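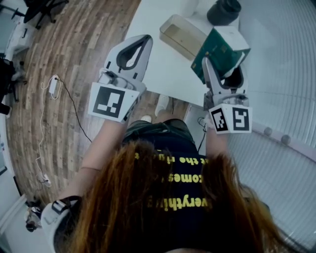
Tindedine Loose Leaf Green, 230 g carton

I've been selling tea for a while now and this is the one I drink at home, so forgive me if I go on a bit! Tindedine is a pan-fired green from a small family farm up in the hills. The leaves are rolled into short, slightly crooked twists, and they open up slowly in the pot. The first cup is light and a bit like snap peas. The second is rounder, with something toasty in it, and I usually like that one better. By the third I've normally wandered off and forgotten the kettle.

Price: $18.50
Size: 230 g
Caffeine: medium
Harvest: spring
Stock: available, ships in two business days

How I make it

One heaped teaspoon per mug, water well off the boil, two minutes. If you go to three minutes it gets a little grippy on the tongue (some people want that, my brother adds honey and calls it breakfast). For a big pot I use four teaspoons to 900 ml. Same leaves again for the second round, with slightly hotter water and half a minute longer.

It makes a lovely cold brew too — a small handful in a jug, 1000 ml of cold water, overnight in the fridge. Strain it in the morning. I've tried it with mint and with cucumber and the mint won.

What you get

The tea comes in a sealed inner bag inside a carton. Fold the bag down, clip it, and put it back in the box. Keep it away from the stove and please don't park it next to your coffee! I did that once with a whole bag and drank mocha-flavored green tea for most of January.

Once it's open, try to finish it within four months. It won't go bad after that, it just gets sleepy.

Which size?

If you drink a mug a day, the 230 g will keep you going for a good long stretch. We also do a 400 g refill bag for offices and heavy drinkers, same tea, no carton, $29. The refill doesn't have a zip, so you'll want a tin. The Saraç tin with the double lid holds all of it if you tap it down as you pour. The smaller Pisik tin won't, I get asked this every week.

Goes well with

Gondance glass teapot (the basket is fine enough for the broken bits at the bottom of the bag)
Saraç double-lid tin
Our plain rice crackers, salted or not

From customers

"Second box. I was using boiling water on the first one and thought I didn't like green tea. Followed the two minute thing and now I'm hooked." — Hiu-tung Lau

"Nice and mild. Wish the refill came with a zip."

Me too, I've asked the packer about it and I'm waiting to hear.

Shipping and returns

Orders over $40 ship free. Unopened boxes can come back within 30 days for a full refund. If you've opened it and it really isn't your thing, drop me a line and I'll swap it for something of the same price, once per customer.

The current spring lot is on sale until 30th June or until the shelf is bare. The price on the next lot may go up a little, I'll know when the invoice comes.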